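Mernbridge Apartment, Run 318: Stop Request Not Honored

Gallery and notes from the simulation log. Posted by the Callex test group.

Run 318 was a household task in the Mernbridge apartment model, a set of furnished rooms we use for long routes with one arm task at the end. The robot was to start in the bedroom, pass through the corridor, enter the dining area and pick up a cup from the table. The run failed in two ways. The missed pickup is the less important one. The other is that the controller received a stop request and kept commanding the arm for 8 seconds.

No hardware was involved. We treat the second fault as a safety matter anyway, as the stop handler in the simulator is the same code that ships to the Predham arm.

What happened

The route through the apartment was completed without contact. At the dining table the planner asked the object server for the cup pose and got back a pose from the previous run. The cup was missing from the loaded scene because the object list had not been reset, and the server answered from its cache without marking the entry as old. The arm reached for the stored position, found no cup, and continued down until the hand met the tabletop.

Contact force passed the soft limit. The force monitor raised a stop request, as designed. The request went into the same queue as ordinary motion commands, behind a block of planned waypoints that had already been accepted. The controller worked through the block first. During that time the commanded position was below the table surface and the hand was held against the tabletop by the contact solver.

The motion ended when the queue reached the stop entry. The hard limit did not trip. It reads a filtered force value, and the filter window was set to 2 seconds for an unrelated test in May. The solver was releasing and remaking contact often enough that the filtered value stayed under the threshold.

Cause

Three settings combined, and each had passed review by itself:

Object cache: poses carried over between runs with no age check.
Stop request: sent as a queued message with normal priority.
Force filter: window left at the test value, not restored.

The stop request is the one we count as the root fault. The other two decide whether the arm gets into trouble. The stop path has to work in either case.

Reproduction

We repeated the run 20 times with the same seed and configuration. The late stop occurred every time. With an empty waypoint queue the stop was immediate, and that explains how it got through the Yen bench tests: those use single short moves, so there is never anything in line ahead of the stop.

Changes made

Stop requests now use a separate channel that the controller reads on every cycle, before the motion queue. On a stop, the queue is cleared and the current joint position becomes the target.
The object server returns an error for any pose not refreshed in the current run. The planner treats this as a failed lookup and does not move the arm.
The hard limit reads the raw force value. The filtered value is kept for logging.
Loading the Mernbridge model resets the object list.
The bench suite has a new case: stop requested during a long planned motion, with the hand in contact.

The new case fails on the old build and passes on the current one. Recovery after a stop is still manual. The operator has to confirm the hand is clear before the arm is enabled again, and in the simulator that confirmation is a button with no check behind it. This is open.

Known limits of the model

Contact in the apartment model is simplified. The tabletop is rigid and does not tip or slide, so the log says little about what the same command would do to a real table. Peak force values from this run should not be quoted for hardware. The timing of the stop is not affected by the contact model and can be relied on.

Anyone on the Predham arm should check the build before running queued motions near a surface. If the controller does not list a stop channel at startup, it has the old handler.

Views

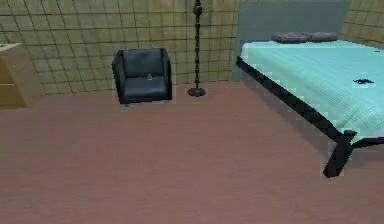
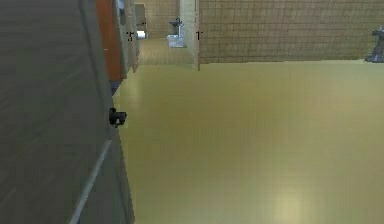
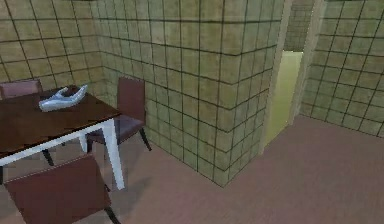
Mernbridge model, from first to last: bedroom; corridor with the toilet at the far end; dining table with the white hand flat on the top.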